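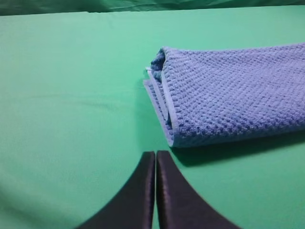 Mint green, with one soft crease.

My spring seed swap at the Grindville library is back on Tuesday, and I'm so excited I've already labeled 94 envelopes (my handwriting gave out near the end, sorry!). The Brullance beans did great for me last year, even in that sad strip by my garage.
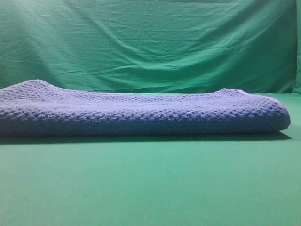 Tomatoes are another story - I started mine in January, way too early, and they got tall and floppy by the kitchen window. This year I'm waiting until March. If you have any Catacutan peppers to spare, please bring me a few and I'll trade you beans, squash, whatever you like.

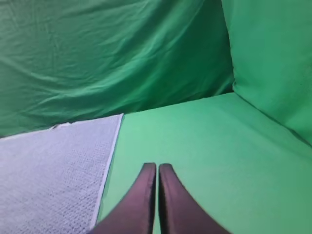 Zlata Kuzmenko wrote back that she'd wait on the squash too, and plant it straight in the ground once the nights warm up.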